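4. Colocación de la mesa Kombo y puesta a punto de la zona de trabajo

Si ha llegado hasta aquí, la mesa ya se sostiene sola y en la bolsa de tornillería no queda nada, o queda algo que ha decidido ignorar. En el segundo caso, vuelva al apartado 3. El tornillo sobrante nunca es de regalo.

Antes de empezar

Necesitará un paño de algodón, el nivel de burbuja y 2 personas. Una sola también puede mover la mesa, y los arañazos del parqué suelen dejar constancia de ello.

4.1 Elegir el sitio

1. Deje al menos un metro libre por el lado donde se va a sentar. Las sillas con ruedas ocupan más de lo que uno recuerda, sobre todo las de base de cinco brazos.
2. Aparte la mesa de radiadores y salidas de aire. El tablero Ketow tolera bien el uso diario y muy mal el mes de enero pegado a la calefacción.
3. Compruebe que el sol de mediodía no da siempre sobre la misma esquina. El tono miel es bonito; el tono miel a dos velocidades, menos.

4.2 Nivelar

1. Coloque el nivel en el centro del tablero, primero a lo largo y después a lo ancho.
2. Gire los pies regulables hasta centrar la burbuja. Cada pie admite hasta 18 mm de recorrido.
3. Apoye las dos manos en el borde y cargue el peso poco a poco. Si cojea, repita el paso 2. El cartón doblado bajo una pata no figura entre los accesorios homologados.

NOTA: tras unos 6 días de uso conviene repetir la nivelación. La madera se asienta a su ritmo y no lee manuales.

4.3 Ordenar lo de encima

1. Deje sobre el tablero únicamente lo que esté usando. El resto tiene su sitio en el armario auxiliar Parstead (ref. 3.094, se vende por separado, como casi todo lo bueno).
2. Mantenga las piezas pequeñas lejos del borde. Un tapón que rueda acaba siempre bajo el mueble más pesado de la habitación.
3. Lleve los cables hacia un lado, con holgura suficiente para mover los brazos sin arrastrar media mesa.
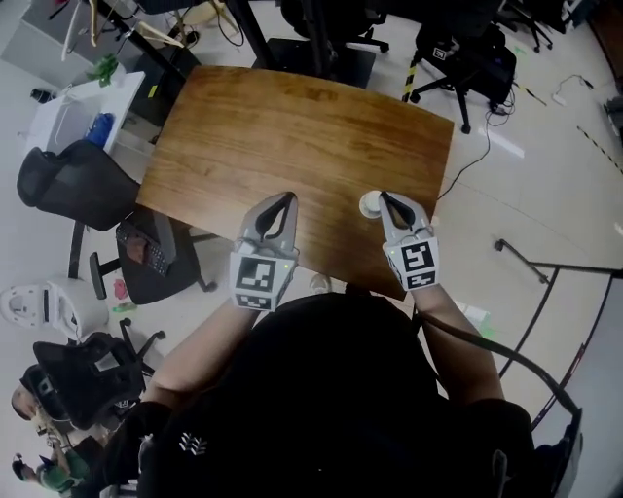
4. Al terminar, despeje también las sillas. Una silla libre es una silla; con un teléfono encima pasa a ser una estantería, y alguien se sentará en ella sin mirar.
5. Revise el suelo. Lo que se queda junto a una rueda termina debajo de la rueda.

PRECAUCIÓN: no arrastre objetos de base dura sobre el tablero. Levántelos. El barniz aguanta roces, pero tiene memoria -- y bastante rencor.

4.4 Las plantas

Las macetas van mejor encima del armario que en la mesa. Si insiste en lo contrario, use un plato impermeable y vacíelo después de cada riego. Los cercos de agua no están cubiertos por la garantía de Drimdale, ni siquiera cuando el cliente asegura que ya venían de fábrica.

Para el encerado y la reparación de marcas leves, consulte el apartado 5.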